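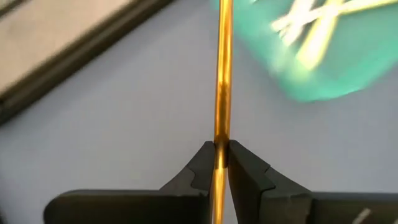 Household robotics

Search this site Go
Main page Topics A–Z Recent changes
Reference > Technology > Robots > Household robotics

Household robotics is the use of machines to do chores such as sweeping, sorting laundry and putting away tableware. Floor cleaning was the first of these to be sold widely. Handling small objects has been slower to leave the lab. A thin, shiny rod held upright between two black fingers, for instance, gives a gripper only a narrow strip of contact, and a small error in aim can turn the rod or drop it. Reflections on polished surfaces also make it harder for a camera to judge where an edge lies.

Tableware

Flatware is a common test. A spoon lying flat leaves little room for a finger to get under it, so many systems press on the handle or slide it before closing. Sorting adds a second step – the machine must choose the right bin and let go without hitting the rim.

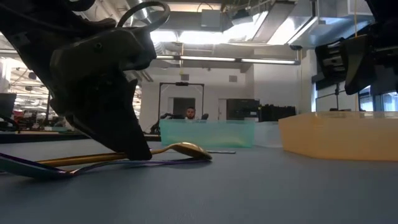
Two-armed systems can pass an item from one hand to the other, which helps when the first grip is poor. They also need more planning to keep the arms from colliding. In the Toline trials, run by Shayne Hoani, a two-armed machine was given 390 pieces of flatware and put 231 of them in the correct bin without help. Most failures were missed grips.

Shop-floor work

Factories are easier in some ways. Parts arrive in known positions and lighting is fixed. The Drollix packing cell, introduced at Kingi in February, handles 16 kinds of part. Định Hứa, who led the setup, reported that changing to a new part took 30 minutes. Mixed parts in a deep bin are still picked by hand there.

See also: Bin picking; Robot gripper; Ekia test set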